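3. Shared beds and who sows them: results from the Tallulov plots

3.1 Uptake across the two seasons

The first thing to report is how readily people took to sowing. We had 16 beds on offer along the old tram cutting in Tallulov, and 15 of them were adopted before the end of the first spring. Each household or group received the same packet of mixed annuals (cornflower, poppy, calendula and a little borage) and a single printed sheet on spacing. Beyond that they were free to do as they pleased, and they did! Some beds were sown in tidy drills, some in drifts, and one in a spiral that was still readable from the footbridge when the calendula came into flower.

We had expected the shadier beds at the Donden end to lag behind, and in germination they did. In visits they were well ahead. People on their way to the shops passed them twice a day, stopped, pulled a weed or two and told us what was coming up. It is a lovely result, and it agrees with what Procházka found in his earlier study of street planters: a bed on a daily route gets looked after, even where the soil is poor.
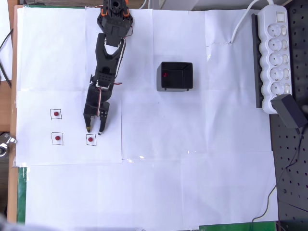 Figure 4. Open two-fingered gripper above a paper sheet with three hand-drawn squares, each holding a small dark red object.

3.2 Spacing and thinning

Spacing mattered far more than the choice of seed. Sowers who followed the sheet closely had fewer seedlings in May and many more flowers in July. Those who emptied the packet in one go had a thick green mat that collapsed in the first heavy rain, and most of them (we were delighted to find) thinned with great care in the second season without being asked. Thinning is hard to teach on paper. Pulling up a healthy plant feels wrong, and several sowers potted up every seedling they lifted and gave them away at the gate, which is how borage came to be growing in half the back yards on Quách Lane.

Of the 1000 packets prepared for the wider street scheme, 700 were collected by October, and the remainder were held over in a dry cupboard for the following spring. Germination in the stored seed was a little slower but quite good enough for the purpose.

3.3 Marking out

Marking out a bed before sowing was the habit that best separated the contented sowers from the frustrated ones. With a station marked for every clump, it is easy to tell a calendula seedling from the fat hen that comes up beside it, and weeding can begin weeks earlier. The principle is the same as in Figure 5, where one of the upright red pegs stands on a faint rectangle drawn on the paper: a mark on the ground makes a place out of an empty patch. Our sowers used lolly sticks, string, sand trickled from a bottle and, in the Pruneo bed, broken roof tile. Sand was the clear favourite with children, who redrew the lines after every shower and argued happily over whose clump was whose. 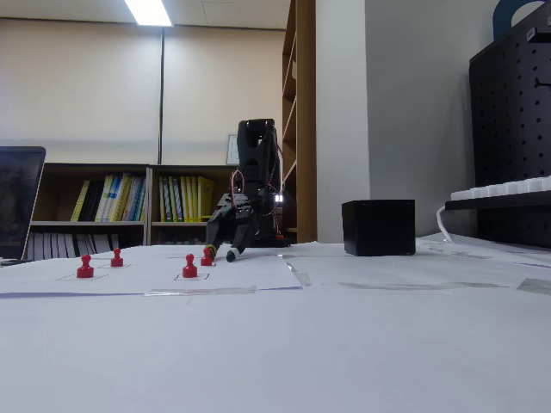
Figure 5. Four upright red pegs on white paper, with the arm bent forward beside them.

Slugs were the next great subject of conversation on the plots, and they deserve a few lines. Losses were heaviest in the beds edged with timber, where the slugs sheltered by day, and lightest in those with a bare trodden margin. Several sowers moved their outermost clumps inwards in the second year, redrawing the whole bed to do it, and a drawn outline like the one beneath the leftmost peg in Figure 5 was all they needed to keep track of the new positions. Poppies, sown direct and never moved, came through almost untouched in both seasons, and we would gladly see more of them in any future mix.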